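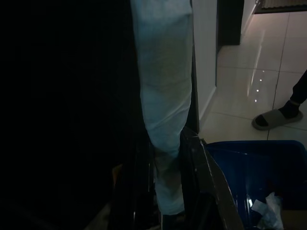 Hirham laundry switches to blue bins and asks tenants to trust the numbers

30/08/2025

The shared laundry room at the Hirham apartments has a new system for stray towels, cloths and single socks, and the company behind it says the old piles will soon be a memory. Tenants who have lived through the last two systems may want to wait and see.

Druviva, the firm that manages the building, began the program in May. Anything left on a machine or a folding table at closing time now goes into a blue plastic bin. Items stay there for 30 days. After that they are washed, sorted and passed on to Cuautle, a textile reuse shop that sells what it can and cuts the rest into cleaning rags.

In a notice posted by the laundry room door this week, Druviva says the program has "recovered" 589 items so far. The word is doing a lot of work. The notice does not say how many of those items went back to the people who lost them, how many were sold, and how many ended up as rags. Asked for a breakdown, the company replied in an email that it "does not track outcomes at the item level" and that the feedback had been very positive. It did not say whose feedback.

There is also the question of what counts as an item. A pale blue cloth that has been twisted into a rope and never missed by anyone is one item. So is a good bath towel. A bin that holds crumpled paper along with fabric is not much of a sorting system, and trash in the bins is a complaint that came up more than once when this site asked tenants for their views. One wrote that she had stopped looking for her things because she did not want to put her hand in there. Another said the bins were fine as long as you got to them before the weekend.

Druviva says the bins are for textiles only and that signs will be added. Signs were also promised for the previous system, a row of hooks along the back wall, which lasted one winter – the hooks are still up, and people hang jackets on them.

The money is a little easier to follow. The program cost 3000 dollars to set up, according to the budget summary sent to tenants, and that sum came out of the same fund that pays for repairs to the washers and dryers. It covered the bins, shelving in the storage closet and a one-year license for Altero, an app in which tenants can report a lost item and be told if something similar has been found. The summary does not split the total between the three.

The app is the part Druviva likes to talk about. It is also the part that tenants seem to use least. To report a missing towel, a person has to create an account, choose from a list of colors and fabric types, and upload a picture of the thing they no longer have. Light blue and gray are separate colors on the list, which may sound sensible until you have seen a light blue towel in a dim room. Druviva would not say how many accounts have been opened. It described uptake as "steady."

To be fair, the folding tables are clearer than they were in spring. On two visits this week there was space to fold a sheet, and no heap of odds and ends on the dryers. Several tenants said the same, and a couple of them gave the bins credit. Whether that needed an app and a partner shop is another matter. A cardboard box did a similar job for years until it was thrown out during the repainting.

Cuautle, for its part, says it is happy with the arrangement but has received only 4 bags from the building. The shop would not put a value on them. It said most of the contents were small towels and dishcloths, which rarely sell, and that it had asked for them to be sent dry after one bag arrived damp and had to be washed again.

Druviva plans to bring the same system to its other buildings before the end of the year. It calls Hirham a successful pilot. No targets were published when the pilot began, so it is hard to know what an unsuccessful one would have looked like.

Tenants who have lost something can check the bins whenever the laundry room is open. The storage closet, where washed items are kept before they leave the building, is locked, and a request to see inside has to be made through the app. Druviva says it will review that rule when the Altero license comes up for renewal.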